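# Sorting a mixed bin without buying anything

Every spring somebody sells us a new way to deal with the bin where odd things end up. Last April it was the Nerent system, 364 pages of binder with colored tabs, and I read more of it than it deserved. My objection is simple. The binder wants you to label things before you know what you have, and a label on the wrong pile is worse than no label.

What follows is the method I use. It takes one Saturday morning and a clear stretch of floor.

**1. Stop adding to it.** Put a lid or a board over the bin the night before. People will promise to leave it alone. Don't believe them.

**2. Take out the heavy things first.** Anything like a brick or a block comes out before you touch the rest. The usual advice is to work from the top down, which sounds sensible until a block slides onto whatever you were trying to save.

**3. Then the food.** An eggplant has no business sharing a bin with masonry, whatever the "one bin for everything" crowd says. Check the skin for soft spots and nicks, then send it to the kitchen or the compost.

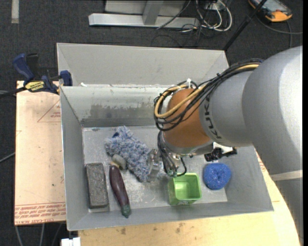
**Should the bin be washed before the sorted things go back?**

Wipe it with a damp cloth and let it dry with the lid off. Scratches in metal are mostly cosmetic, and I have yet to see a polish that earned its price.

**4. Make two piles.** Things with a known place, and things without. Kaan Bilgin swears by five piles – I tried it his way and spent the afternoon walking between them.

**5. Deal with the second pile the same day.** The Jernisham newsletter says to box it and wait 200 days. I suspect that's how they sell boxes. Give each thing 10 seconds, then find it a shelf or let it go.

**6. Put the heavy things back low, if they go back at all.** Lay a block flat on its widest face. Food stays out for good.

Katau sells foam dividers for this sort of bin. They may suit small tools, but I wouldn't trust them under a brick – mine tore along the slots in the first week, and I went back to a folded towel.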